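Dasico D2 gripper pair, for two-arm bench kits
Sold by Tamside. In stock, next batch October

Black parallel gripper, sold as a left and right pair. Bolts straight to the wrist of most small bench arms, no adapter plate. Camera mount sold seperately.

We tried these against the Claeys soft-tip set on clothes work. Same arms, same table, garments onto hangers. Hangers are the hard bit. Thin, slippery, and they twist the moment one side lets go. 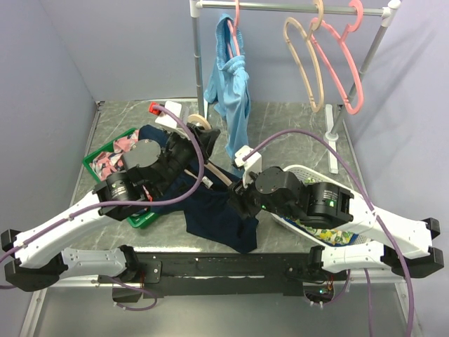
Dasico kept hold of the hanger better on handovers. Claeys was kinder to thin fabric, fewer snags on frills. For heavier stuff, no real difference. If you mostly fold, get the Claeys. If you hang, these.

Cables: leave slack at the wrist. Ours went tight on a full turn and pulled the plug out, twice. Longer lead now included.

Weight per gripper: 400 g
Max opening: 71 mm
In the box: 2 grippers, 2 leads, screws, hex key
Finish: black
Works with: Grarnau controller, firmware from this year onwards. Older ones need the update first, see Downloads tab

Spare finger pads on the parts page. They do wear, check them every month or so if your running all day.

Trade orders and returns, use the contact form. Please put the serial number in.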